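How a robot learns to tidy slippers
By the Keswood Young Makers page
Aug 21, 2018

Putting your slippers on a rack is easy for you. For a robot it is hard work. The robotics club at Skornness School has been working on it since May. There are 16 children in the club, and their project is called Prurulard.

The robot has arms, legs and two hands. Each hand has fingers that bend at the joints, as yours do. To move a slipper it has to find it, reach out, close its fingers and let go at the right moment. If it squeezes too hard, a soft slipper folds up. If it squeezes too gently, the slipper falls.

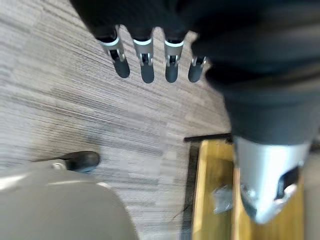 Four fingers point down over the carpet.
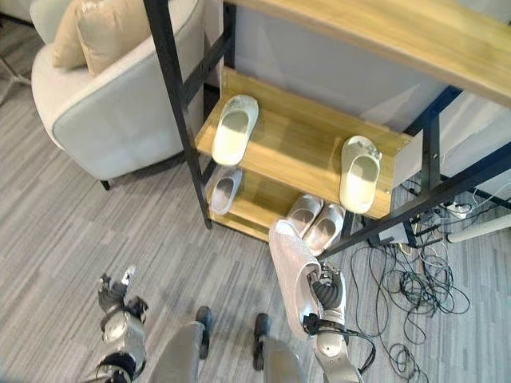

The right hand has hold of a white slipper by the heel end.
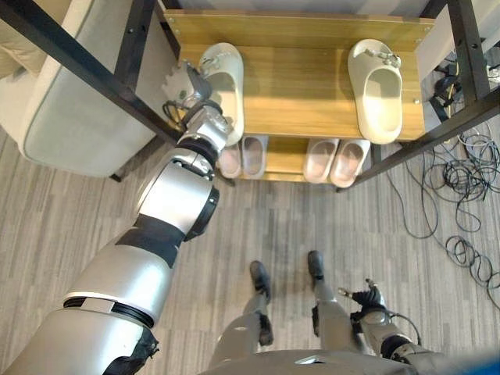
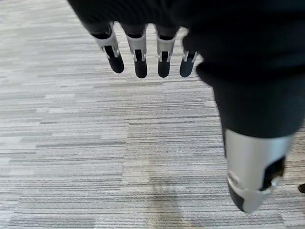 The thumb is on the right, apart from the row of fingers.

Issue 323

A thumb matters a great deal. Try picking up a shoe with your thumb tucked into your palm and you will see why. The fingers need something to press against.

The club keeps a notebook of every try. One try is 30 seconds long. If the slipper is not on the shelf by then, it counts as a miss, and the children write down what went wrong. Then they change one thing and start again. Changing two things at once makes it hard to know which one helped.

In the next round the club will swap notes with a club in Lương that is teaching a robot to stack bowls.

Comments (3)

mossy_frog: Can it do shoes with laces?

Year5reader: I tried the thumb thing and dropped my trainer 2 times.

bexhill_gran: My grandson wants one for his bedroom now.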